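Diary of the Registrar, Trerholm Museum of Domestic Life
Entry for 27 Apr 2021

The morning was given over to the Leclerc bequest. The final crates were received from Flaltmont shortly after nine and were signed for at the east entrance, the loading door being still under repair. The carrier's paperwork listed the contents as kitchen and table goods, without further detail, and I have written to the estate to ask for the household inventory that was promised to us in the winter. Until it arrives, every piece must be entered under a temporary number. This is slow work, and it will have to be done again once the proper list is in hand, but I do not wish to repeat the difficulties we had with the Perrin linens, where two sets of numbers were in use for most of a year.

Ms. Picard attended from ten o'clock. She has agreed to take charge of the stoneware and has asked that no piece be washed until she has looked over the glaze. I have put this in writing to the department. She is of the opinion that the larger crocks were made locally and that the marks on the base, which the estate took to be a maker's name, are a merchant's tally. If she is right, the valuation will need to be revised downward, and the insurers must be told before the end of the quarter. She has asked for a week to compare them with the pieces already in our cases, and I have granted it.

The question of storage was raised again. The lower store is at present within two shelves of its capacity, and the humidity in the north corner remains higher than I should like. The readings were taken at opening and at closing, as required, and both have been entered in the book. I have once more recommended that the paper collections be moved upstairs before summer. The Director replied that the matter would be taken up with the budget. I recorded the same reply last year and the year before.

At noon I walked to the post office by way of the river path and returned by the square. The plane trees are in leaf and the market stalls were set out with wide gaps between them, in keeping with the present rules. Lunch was taken at my desk.

The afternoon was devoted to the text of the exhibition on the history of the family table, which is to open in July if the public health orders allow. Mr. Baptiste Perrin has completed his draft of the wall panels. It runs to more than 1,000 words for the first room alone, and the agreed limit for a room is less than half of that. I have returned it to him with a good many passages marked. The section on the boarding house table is excellent and I have asked that it be left whole. The section on wedding china repeats what is said in the second room and may be dropped – a visitor should not be made to read the same fact twice while standing up.

We also settled the order of the rooms. The visitor will enter through the farmhouse kitchen, pass to the dining room of the town merchant, and then come to the lunch counter and the school cafeteria. The final room deals with the table in the present day and has given the most trouble, chiefly for want of objects. People do not give a museum the plates they are still eating from. Mr. Perrin proposes to rely on photographs in that room, with a few plain pieces of modern tableware in a low case, and I have accepted this with the condition that the captions be kept to one line.
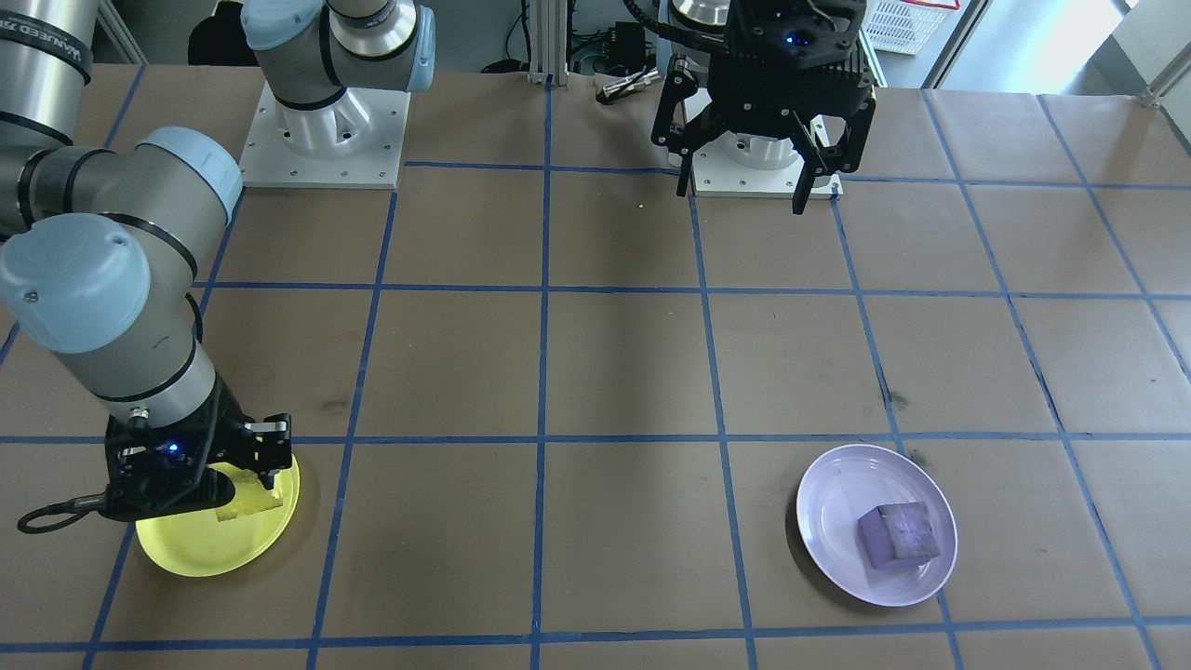
Yellow plate on a papered and taped worktable.

The proofs were checked against the picture list and found to be in order, except that the view of the lunch counter was printed too dark and must be done over. The printer, Hololell, has undertaken to supply a new copy without charge. Their invoice for the first set was in error by 40 dollars, in our favor, and I have notified them of it.

A letter was received from a Mrs. Aldous of this town, who objects to our use of the word "supper" for the evening meal in the farmhouse room. She states that in her mother's house the midday meal was dinner, the evening meal was supper, and the word "lunch" was used only for what was carried to the fields. This agrees entirely with our own panel, and I can only suppose that she read an account of it in some other place. I have thanked her and asked whether she would be willing to have her recollections taken down for the archive. Her hand is very clear and she writes well about bread.

The staff meeting was held at four. There were 3 items of business, namely the summer opening hours, the replacement of the reading room lamps, and the loan request from the county school. The hours were agreed. The lamps were put off. The loan was approved in principle, subject to the school providing a locked case and the name of a responsible person – the previous loan came back with a butter mold missing, and it was found only after a long exchange of letters.

I remained until half past six to finish the temporary numbering of the first crate. It contained mixing bowls, a colander with one handle gone, and a quantity of jelly glasses wrapped in newspaper. The newspaper has been kept flat and set aside, as some of the sheets carry grocery prices that may be of use to Mr. Perrin.

Carried over to tomorrow: letter to the insurers, second reading for the north corner, key to the map cabinet.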